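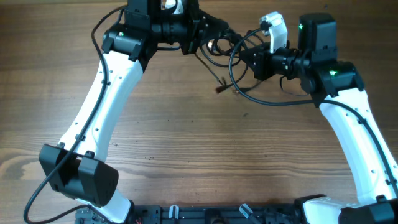 Visit Report: Cable Sorting and Storage at the Nusau Workshop

Purpose of the Visit

In May, members of the equipment services group at Girel visited the Nusau workshop to review how cables are received, untangled, checked and stored. Girel maintains a shared stock of cables for its training rooms and meeting spaces, and the condition of that stock has been a recurring concern. The visit was arranged at the invitation of Decha Wannasri, who manages the workshop and led the tour in person.

This report records what was shown to the group, the points raised in discussion and the items that Girel intends to follow up.

Arrival and Overview

The group was received at 9:30 in the morning and given a short introduction to the site. Nusau handles cables returned from rental customers, from exhibitions and from office moves. A return may consist of a single neatly tied cord or a full crate in which power leads, network cables and adapters have been packed together. The second kind takes up most of the working day.

The workshop is divided into four areas: receiving, untangling, testing and storage. Material moves through them in that order, and staff are asked not to carry anything directly from receiving to storage, however tidy it looks on arrival. Mr. Wannasri explained that this rule was introduced after a number of tied bundles went back on the shelves with damaged plugs hidden in the middle.

Receiving

Each crate is given a paper slip showing the customer, the site and the name of the person who accepted it. The slip stays with the crate until the last cable has been tested. No attempt is made to separate the contents at this stage. Loose items other than cables, such as tape rolls, labels and clips, are removed and placed in a tray for return to the customer.

The group asked whether customers are charged for badly packed returns. Nusau does not do so at present. It sends a printed card with each outgoing order that shows the preferred way to coil and tie a cable, and it has noticed a modest improvement among regular customers.

Untangling

The greater part of the tour was spent on this step. Cables are worked on flat, on a wooden tabletop. Dark cables are the most common in the Nusau stock and also the most difficult to separate, as one strand is easily mistaken for another where several cross. Against light brown wood the outlines of the strands can be followed fairly well, and Mr. Wannasri considers a pale surface worth more than any tool.

The method taught to new staff is simple. The tangle is placed toward the middle of the table and loosened outward before any single end is pulled. Two points of hold are used, one on each side, so that the tangle opens between them. Once a free end has been found, it is fed back through the loops by hand until the cable comes away. Pulling hard on a free end is discouraged at all times; it tightens the remaining loops and places strain on the plug.

Members of the group were invited to try the method on a practice tangle of seven cables. The first attempt was slow, mainly through impatience at the start. A second attempt, with more time given to loosening, went noticeably better. The workshop sets no time limit for this work and does not keep individual speed records.

There was some discussion of cable ties. Nusau has stopped using single-use plastic ties on its own stock, having found that cutting them off led to nicks in the outer covering. Hook-and-loop straps are used instead and are attached permanently near one end of the cable, where they are less likely to be lost.

Testing

Separated cables are passed to the testing bench. Every cable is first examined along its full length by eye and by touch, with the covering drawn slowly between two fingers. Soft spots, cuts and flattened sections are marked with colored tape. Plugs are checked for bent contacts and for movement where the cable enters the housing. Only then is an electrical test carried out.

A cable that fails is not repaired in the workshop. It is placed in a closed bin and collected by Poduval, the contractor responsible for recycling. The group found the use of a closed bin sensible. At Girel, faulty cables have occasionally been taken back out of an open box by users in a hurry.

Storage

Nusau holds about 1000 cables at this site. They are coiled in loops of equal size, strapped, and hung by type and length. Long power leads are kept at waist height, to avoid lifting, and short network cables are hung above them. Adapters are stored separately in shallow drawers, never attached to a cable.

Labels are placed at both ends of each cable. Mr. Wannasri noted that a single label is nearly always at the far end when it is needed. The labels are supplied by Dridlow and carry the type, the length and the month of the last test. The group was shown several that had been in use for a long period and remained easy to read.

Questions and Discussion

The visit closed with a discussion over coffee. Three subjects took up most of the time.

The first was training. Nusau gives each new member of staff a half day at the untangling table before any other task. Girel currently provides written instructions only, and the group agreed that a practical session would be of more use.

The second was the question of mixed crates. Mr. Wannasri advised against sorting by type while cables are still tangled, and recommended that Girel supply separate bags for power and network cables at the point of use.

The third was space. Girel does not have a room of comparable size. In the view of the workshop, a single table kept clear for the purpose would be enough to begin with, provided that it is not also used for packing.

Items for Follow-Up

Girel will set aside a light-colored table for the untangling and inspection of returned cables.

Hook-and-loop straps will be fitted to the training room stock first, followed by the meeting spaces.

A closed bin for faulty cables will be placed in the equipment store.

Labels at both ends will be tried on the longer power leads for a period of two months before a wider order is considered.

A return visit by Nusau staff to the Girel equipment store has been proposed. The date remains to be agreed.

Acknowledgment

The equipment services group thanks Decha Wannasri and the staff of the Nusau workshop for their time, for their clear answers and for the loan of the practice cables, which will be returned coiled and strapped with the next order.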